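Gadisa Tilahun
May 24, 2024

Finished going through our power bills for the past year. Posting the lot in case it helps anyone else in a rental with old wiring and no say over the hot water.

We used 2,392 kWh over the year. Two adults, one bedroom, no gas. I wrote the meter reading on the calendar every Sanna bill day so I could check theirs against mine.

Hot water is the biggest chunk by a long way. The tank is set by the building and I can't touch it. Shorter showers did more than anything I bought.

The heater is next. I hung a heavy curtain over the hall doorway in April and we now heat one room in the evening. Yeshi still wears a beanie inside.

Fridge seals. Ours was letting air out along the bottom. A new seal cost $41 from Costis and took me an afternoon, mostly swearing at the corner.

Small kitchen stuff hardly matters. People go on about unplugging the kettle and the toaster. A toaster runs for 2 minutes and then it's off. 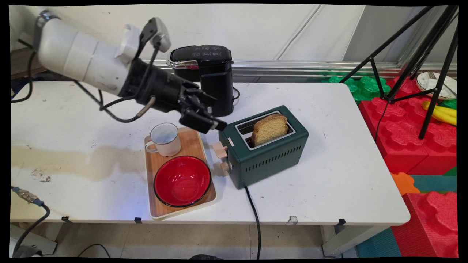 Same goes for phone chargers. I left ours plugged in all winter and couldn't find it in the readings.

What did matter was the old bar fridge on the balcony. Gave it to Natnael for his shed and the next bill dropped $27.

Next job is the dryer. Gemechu reckons a rack and a fan will do it. Will post the readings once I've got a full bill.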